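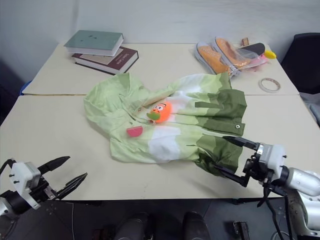 Green shirt, front and center, with the orange keeping an eye on things.

Welcome to the shirt table! I've been clearing out the closet in the back bedroom since the start of February and somehow it turned into a whole page (my sister asked for "a couple of pictures" and, well, you know me). I'm up to 92 pieces sorted, with almost 300 in total if you count the winter stuff still up in the attic, which I'm trying hard not to do.

The shirt at the top is one of my favorites of the entire pile. It starts out pale lime on one side, fades through white and mint in the middle and ends up a deep olive on the other, and I'm a sucker for that kind of fade. Short sleeves, buttons down the front, a dark green pocket flap with a little metal snap just below it. It needs a good pressing, obviously, but I'm not parting with it!

The orange is plush, with big white eyes, a tiny mouth and a green leaf, and the pink slice next to it is one of those fruit toys too. Watermelon, I think? My niece says grapefruit and won't discuss it. They're both going in the Kim Street box with the other soft toys, unless I get sentimental again, and I've already gotten sentimental about a stuffed pear.

Two hardcovers at the back, teal-green on top of maroon. Books are a separate project and I've promised Sizwe Maluleke first pick, so please don't write to me asking for them until he's been by.

Still to come: the scarves, 12 neckties and a bag of odd socks I've been avoiding. I'll add more pictures as I get through them, probably the scarves first.

Last updated Thu 7 February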